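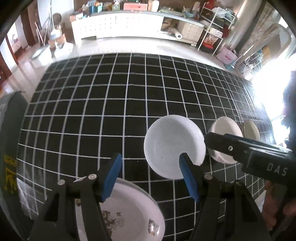

Our project was picking finger pads for a hand-held gripper, and I'll say right up front that I thought it would take an afternoon. It did not! We called the rig Skatik (long story, bad pun) and the job was clearing dirty dishes, with two people each running a gripper at the same table. Bowls turned out to be my favourite thing to grab and plates my least favourite. With the blue rubber pads you can bring one finger in low against the rim of a shallow white bowl and leave the other one up, and the grid lines on the black tabletop are really handy for putting a bowl back in the same square every time. The big plate with the brown food bits still on it was a whole other story.

6 min read

We compared the blue pads with a harder set we printed in January, which we labelled Pistanach in our notes. Each set got 50 tries per dish across 4 dishes, and I logged every grab as held, slipped or dropped. The hard pads were okay on thick bowls but they skated all over anything flat (so much swearing). The rubber ones held on better, though my wrist got sore from squeezing, and I think I started squeezing harder near the end of a session, so take my late numbers with a grain of salt.

The other headache was video. We ended up with 1,766 clips and the first logging script, Fusamine, kept saving the left and right grippers under the same name. I spent a whole evening sorting them by hand before we rewrote it. If you're doing this with two people, colour code your folders from day one!

I'd like to try a softer pad next, maybe something with ridges, and also swap who holds which side halfway through. My partner reckons the right-hand spot is easier and I'm not convinced yet.

Last updated: Apr 1, 2025

12 shares · 3 comments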